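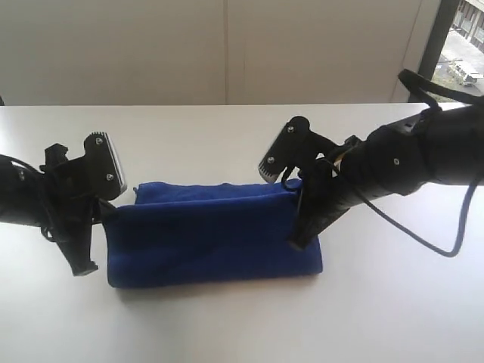
Indness, the household testing club, has refused to back claims that one way of folding a cleaning cloth makes it last longer. Makers have been selling the idea since May, usually with a leaflet and a higher price. A royal blue cloth folded into a compact bundle on a white tabletop looks tidy enough, but the top is still rumpled and the front still creased, and the club doubts that any leaflet would change that.

Members in Savton were asked to fold their cloths by the Sukis method for 30 days. Of 200 who replied, most saw no difference.
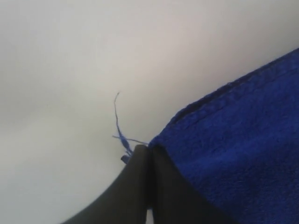

The hemmed edge of a blue cloth.

"I would look at the hem before I paid extra for folding advice," said Eduardo Dela Peña of Indness. "We asked Metwally for its test results and were sent a brochure."

The club's notes on cloths are free to members. Metwally has been invited to reply.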